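Ticket 197: Pose tracking lost on hand-held gripper recordings, Rusley hall
Component: Wotis perception, marker localisation and pose fusion
Reported by: Seo-ah Ha
Assigned to: Barış Kozan
Priority: High
Status: Open, fix under test

Summary

Since the October release of Wotis, recordings made with the hand-held grippers at the Rusley hall have shown sudden jumps in the estimated gripper pose. The jumps are reported as valid by the pose fusion module and therefore pass into the training set without a warning. Recordings made at Flomville with the same release are not affected.

Log

09:15 – Seo-ah Ha
Of 197 recordings checked after the release, 49 contain at least one jump. The fault is not tied to a single gripper. The previous release, run over the same recordings, marks the same passages as "tracking lost" and drops them, as it should.

10:40 – Barış Kozan
Reproduced on the Myung server. In each recording that I have replayed, the jump begins when the square marker passes out of view and then returns at a small apparent size. The detector proposes two possible orientations for the marker. The new release accepts whichever has the lower reprojection error and no longer compares it with the inertial estimate. At short range this does no harm. At longer range the two errors are nearly equal and the choice is close to random.

11:25 – Hyun-seo Ryu
Please confirm whether the lighting at Rusley plays a part. Exposure was left on automatic in the October configuration.

13:05 – Barış Kozan
It plays a part, but a lesser one. With exposure fixed, the number of affected recordings falls from 49 to around 40. The consistency check is the main cause. It was disabled by a change to the default value of pose_gate, which was meant for the simulator only.

14:30 – Gil-soo Maeng
The view attached under Reference view should be used when testing the detector against Rusley conditions. The marker is on the white boxy device towards the left, well back from the gripper, and there is bright daylight from the tall window on the same side. The railing on the upper level should be kept in the test as well, as its regular posts attract a large number of feature matches.

15:50 – Barış Kozan
Patch submitted for review. It restores the inertial check for all recorded data, and the simulator now carries its own setting. If both orientations fail the check for 15 consecutive frames, the passage is marked as lost. Ha-rang Ryu has been asked to review.

16:35 – Ha-rang Ryu
Review complete, with one change requested: the lost-tracking event must be written to the recording summary and to the console. Four recordings still show a brief jump with the patch applied. I have passed their logs to Barış Kozan for examination.

Reference view

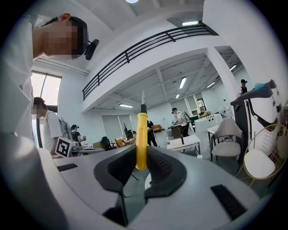
Interim instructions

1. Set pose_gate to "strict" in the local configuration before processing any Rusley recording.
2. Fix the exposure by hand at the start of each session and enter the value in the session sheet.
3. Do not delete affected recordings. The raw data are sound and will be processed again once the patch has been released.
4. Report any further jumps under this ticket, giving the recording name and the time of the first faulty frame.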